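Demonstration collection (robot learning)

From the Grellport open handbook of automation

Demonstration collection is the gathering of worked examples for a robot learning system. A person drives the arm through a task, the movements and camera views get saved, and a model is later trained to produce similar movements by itself. One full run of the task is called an episode or a demo. Most table-top skills (stacking, sorting, nesting bowls, putting a cup on a shelf) are now taught this way, at least in small labs.

Also called: teleoperated data gathering, teaching by demonstration. Older pages on this site say "teach-in", which is a different thing - see Teach pendant.

Method

The operator holds some kind of controller. A second small arm that the big one copies, a hand-held 3D mouse, or a VR grip. Joint positions, gripper opening and one or more camera streams are written to disk together, all on the same clock. If the clocks drift the episode is useless, or near enough, and has to be binned.

Objects are moved between episodes. This matters more than new staff expect. A system that has only seen the cup on the left will reach left. Colours, sizes and spacing should be mixed up as well, and some starts should be awkward on purpose: bowls touching, one half hidden behind another, an object near the limit of the arm's reach.

Bowls are a favourite. Cheap, light, hard to break, and the rim gives a two-finger gripper something to pinch. They also nest, so the same set will do for picking, stacking and sorting by colour. 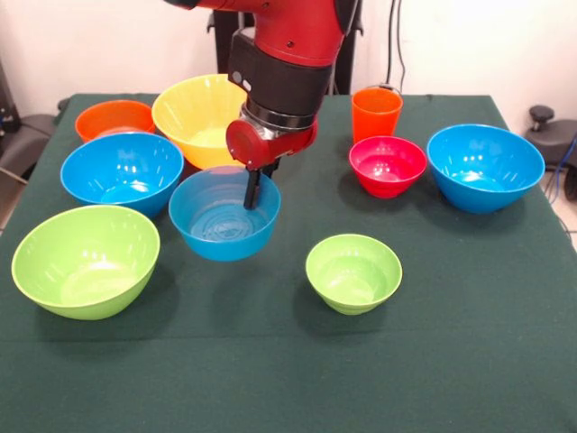 Rim grasps need care though. The finger inside the bowl has to go low enough to hold but not so low that it pushes on the base, and operators tend to rush this part. Glossy plastic throws bright spots that move with the camera, and see-through plastic is worse again for depth sensors. A plain cloth under everything cuts down glare from the table itself. It also creases and creeps, so check it at the start of each session.

The Skoltville set

Often cited here as a starter example. Collected at the Skoltville workshop over one winter, 904 episodes kept, 31 table layouts, 4 operators. The task was nesting tableware by size. Written instructions were added afterwards, one line per episode ("put the small bowl in the large one" and so on). Recording was done with Thampi, a free logging tool that is still used there, and episodes were stored one folder each.

A later pass threw out 29 layouts' worth of duplicate camera files, which had been saved twice by mistake. No episodes were lost. The folder names were never fixed so the numbering has gaps in it, this is normal.

Quality checks

Usually done by watching the episodes back at double speed. Things to flag:

- long pauses in the middle of a reach
- operator's hand or sleeve in view
- dropped object, then a recovery (keep, but label it)
- wrong instruction line for the episode
- camera bumped partway thru

Whether to keep failed runs is argued over. The Sanex guidelines say keep them in a separate folder. Skoltville deleted theirs and later regreted it, as recoveries are just what a trained system is short of. Operator style is another problem. One person grabs the near rim, another the far rim, and a model trained on both can dither between the two.

Limits

Slow work, tiring on the wrists. Examples from one arm do not carry over cleanly to another with a different gripper or reach. Lighting changes between morning and late afternoon show up in the video too, so blinds are often kept shut.

See also: Teach pendant; Episode (data); Camera calibration; Grippers, two-finger; Thampi

This article needs more sources. Last tidied in April.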